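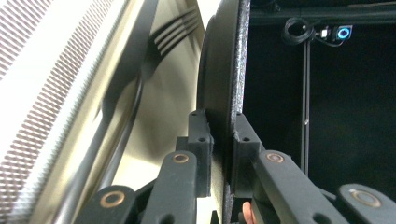
Tenants' Advice Service Reports on Its First Winter in Bindmont

The Lomden Housing Advice Service opened its Bindmont office in the fall with one full-time adviser and a single telephone line. Ximena Aravena, who directs the service, met with us in March to discuss the demand for help with heating costs and the changes planned for next year.

The office handled 494 cases between its opening and the end of February. Most came from renters in older buildings, where heat is included in the lease but the temperature is set by the landlord.

"People arrive believing they have no rights in the matter," Ms. Aravena said. "Very often the lease says otherwise. Our first task is to read it with them, line by line."

She described the case of a family on Zamani Street whose radiators were shut off for seven nights. The landlord restored heat after receiving a letter from the service, and the family was credited part of its January rent. Matters of that kind, she said, are usually settled by mail. Only three cases from the Bindmont office have gone to a hearing.

Houshang Jalali joined the service as senior adviser after a long career in property management. He was asked whether landlords regard the office as an opponent.

"Some did at the start," Mr. Jalali said. "I managed buildings myself, and I know what a boiler repair costs. When I call an owner, I ask first what has been done and when the contractor is expected. That call tends to go better than people imagine."

The service also mailed a printed guide to 1,689 households in the district. It sets out how to record indoor temperatures, whom to notify, and how long an owner has to respond. Ms. Aravena acknowledged that the first edition was too long.

"We heard from residents who stopped reading at page two," she said. "The new edition is a folded sheet. The sample letters are kept at the front desk for anyone who wants them."

Evening appointments will be added in the coming year, and a second adviser, Nicanor Troncoso, will divide his time between Bindmont and the Bolladska Avenue office. Ms. Aravena said that she had asked for a further telephone line and was waiting for a reply.

Residents may request an appointment in person or by mail. They are asked to bring a copy of the lease and any letters received from the owner.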